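Chapter 7
Membership Records and the Parish Register

Learning objectives

After working through this chapter, the reader should be able to distinguish a membership roll from a parish register, state which entries are permanent, and reconcile the two at the close of a reporting year.

7.1 Two kinds of record

A congregation keeps records for two purposes. The first is administrative: who belongs, who may vote at the annual meeting, and where mail should be sent. The second is historical. Baptisms, confirmations, marriages and burials are events, and the record of an event does not change when the person moves away or joins another church. The membership roll serves the first purpose and the register serves the second.

Confusion between the two is the most common fault found in small congregations. Hubáček and Lemieux examined the books of the Drarno parish and found 1,589 names in the register and 200 on the roll. The church office had been reporting the larger figure as its membership. The register was accurate in nearly every line, but it had been used to answer a question it was never meant to answer.

7.2 Permanent and current entries

An entry in the register is permanent once signed by the officiant. Errors are corrected by a dated marginal note, with the original wording left legible. An entry on the roll is current, meaning that it holds until one of four things occurs: death, transfer, written resignation, or removal by vote of the council. The date of the change and the authority for it are written beside the name.

Transfers require particular care. A letter of transfer leaves the first congregation when it is requested, but the name stays on that congregation's roll until the receiving church confirms. In the Rey district, Masson traced 167 transfers and found 114 for which no confirmation had been filed. Those persons were counted twice or not at all, depending on the habits of the two offices.

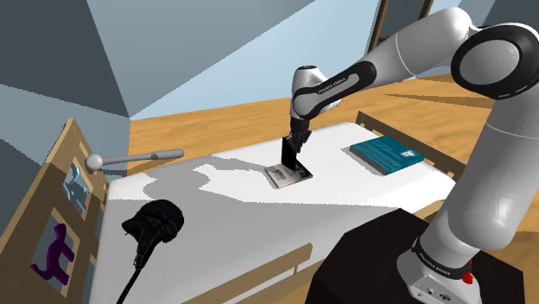
The physical form of the register affects how long it can be read. Bound volumes are preferred to loose sheets, and entries should be made in permanent black ink. A hardcover book such as the teal one lying on the white sheet is the usual choice for a small parish, provided that the paper is acid-free and the binding is sewn. Volumes should be stored flat if they are large or if the spine is weak. Adhesive labels should not be placed on the cover.

Where a database is used for the roll, a printed copy is made once a year and signed by the pastor and the secretary. The printed copy is the official roll for that year.

7.3 The annual reconciliation

Reconciliation compares the roll at the start of the year with the roll at its end and accounts for every difference. Gains are listed by baptism, confirmation, transfer in and profession of faith. Losses are listed by death, transfer out, resignation and removal. Each baptism or burial of a member must also appear in the register under the same date.

Key terms

Register, roll, officiant, letter of transfer, marginal note, reconciliation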